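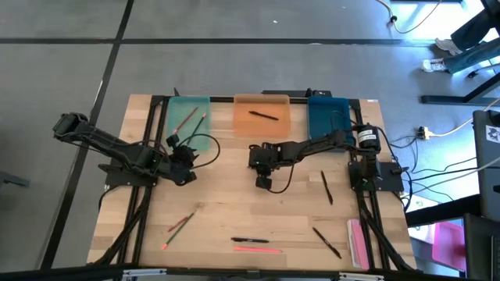 I moved the household backups off the old Zitska drive in January and finally wrote down the schedule. Total data is 156 GB, mostly scanned letters and tax records. The nightly job runs at 3 a.m., copies only changed files, and keeps 13 snapshots before it deletes the oldest.

The first tool I tried, Vusix, compared files by modification time alone. My scanner software resets that value whenever it rebuilds its index, so the whole archive was copied again each time. Switching to checksums fixed it. The nightly run now takes 10 minutes – most of that is reading, very little is writing.
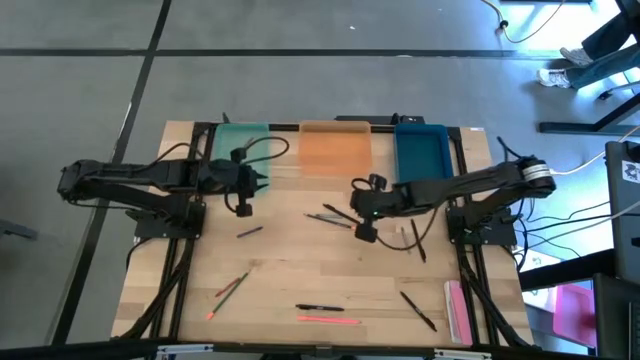

Do the snapshots need to be encrypted if the drive never leaves the house? Mine are, as a drive can be stolen or thrown out by mistake, and the added time is small. The key is printed on paper and kept in a different building.

Restores get tested once a month. I pick a folder, restore it to an empty directory and compare checksums against the live copy. The last test found one mismatch – a spreadsheet I had edited while the job was running.

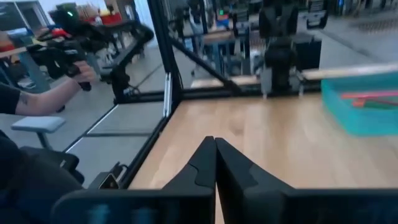 Karlijn Van Acker wrote in to say that a monthly test of one folder leaves most of the archive unchecked, and that she runs a full restore every January. I have added one to the calendar.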